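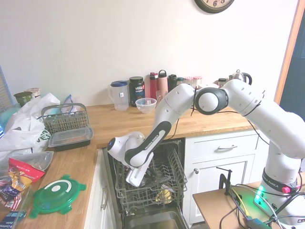 A Franka Emika arm at the upper rack of a dishwasher.

Review: Janevski Unload, kitchen software for robot arms
Reviewed by Aitana Herrero, 30 November 2025

Score: 2 out of 5

Janevski Unload is a program that tells a one-armed robot how to empty a dishwasher. It costs £776 for a year's licence, and you supply the arm. I ran it at home in Adel from April onwards and kept notes on 65 loads.

Setting up is the worst part. The manual assumes you know your way round the arm already, and the calibration took me most of a weekend. Support at Janevski was polite and slow. Wendell Holloway at Drondside, who has tried it on a Rustberg bench, had the same trouble with the rack settings.

Mugs and plastic tubs are fine. It lifts them straight up and puts them down where you asked. Plates are slower, and it gives up if two are touching.
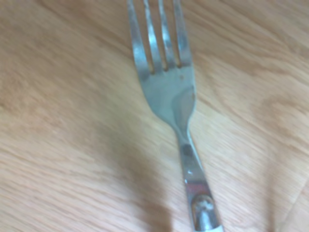 Cutlery is where I lost patience. The program looks for an edge to pinch, and thin metal gives it very little to go on. A fork lying on wood, with the light picking out streaks along the tines and shiny patches on the handle, is a hard thing for it to read. Bowl-shaped spoons went better in my notes, and knives were the worst of the lot. I now do all the cutlery by hand.

A full load takes far longer than it takes me. I would wait for the next version, unless you already own an arm and like tinkering. There is a free trial limited to 400 picks, and I'd use that up first.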